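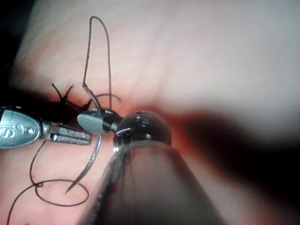
Review: Trastance suturing assistance module
Written by Yvonne Kettle, scrub nurse, 19th September

Our department at Duleck has used the module since April, and I was asked to write how it is for the staff. I am not a surgeon, so please read it with this in mind.

The software guides the needle driver during the running stitch. The surgeon stays at the console and approves each pass — with a foot pedal, which is a bit stiff. Tying the knots is still done by hand control.

For me the work has changed more than I expected. I pass fewer things and I look at the screen much more. Also I must prepare the thread at the length the module asks for, and in the first weeks we often cut it too short. The training took 3 evenings. The manual has 408 pages, and the chapter for nurses is very thin.

Our younger assistants worry that they will get less practice with the needle. I think this is a fair worry, and we now keep one list per week without the module.

Good: calm pace, clear voice messages.
Less good: slow start-up, alarms too loud.

I give four stars from five.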